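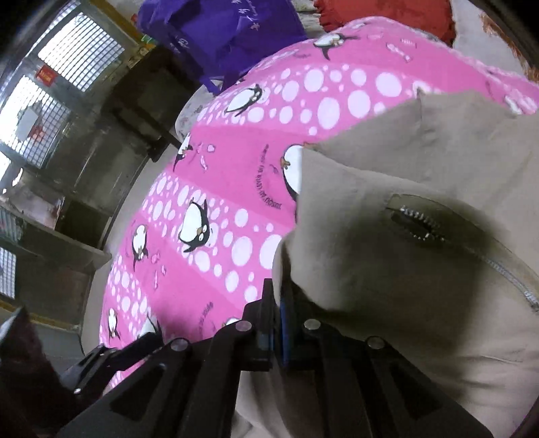 The penguin cover and the zip bag, Takby open day

Posted 27 March 2026 by grovutstead_617

I went to the open day at Takby and put up my picture of the gripper at the bedding station. The print on the cover says something like "ENJOY THE WARM OF LOVE", my daughter wants one now. They let visitors hold the gripper for 10 minutes each. I found it heavier than I expected, and soft cloth is a difficult thing to hold with hard fingers.

tillman_fan
I was there too, in the later group. For me it was more a show than a demonstration. Why not cups or boxes, which a warehouse will really pay for?

prideo1397
I don't agree. Boxes are solved for many years already. A quilted cover changes its shape each time you touch it — that is the honest test.

tillman_fan
Maybe. But a person was holding the tool, so what did the machine do by itself?

grovutstead_617
The guide told us the hand work comes first and the arm learns from it. The arm they will present in July, if I understood her well.

prideo1397
Zips are the worst, in my opinion. I tried 9 times to catch the puller and my arm got tired.

tillman_fan
OK, in July I will come again. Is the parking still free?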